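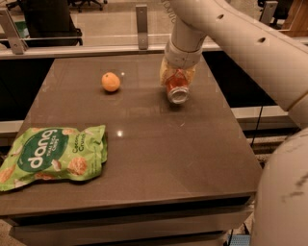
Ginevra Fiore has a rule for new people at Dramura: you don't get to drive the arm until you've been the can. She means it, too! On my first morning she had me shut my eyes while she tipped a drink can sideways in my hand, so I'd feel how the weight slides. Then she sat down at the controls and picked one up with the robot, metal end pointing down at the tabletop, a small orange citrus fruit and a bag of dang coconut rice chips waiting their turn. "The chips are the mean one," she told me. "People love the fruit. It's round, it's polite. The bag changes shape every time you look at it."

I asked how many tries it takes before the robot gets the idea. She laughed at me (kindly, I think). For the can alone they kept 207 demos and threw out 37, mostly for what she calls dithering. "If I stop to think in the middle, it learns to stop in the middle. So I have to know what I'm doing before I start, and I'm a person who stands in front of the fridge for ten minutes."

Her coworker Wagner Honorato does it the other way, grabbing the arm and pulling it through the motion by hand. He says he can feel the joints complain. Ginevra can't stand it. "You get his elbows in everything," she said, and from across the room Wagner shouted that his elbows were excellent.

My own turn came after lunch. I squeezed far too early, twice, and on the third go I got the can up and then had no clue where to put it down. Ginevra leaned over and saved the recording anyway. "We'll label it," she said. She wouldn't say as what.

They're hoping to have over 993 clean demos by April, shiny table and all.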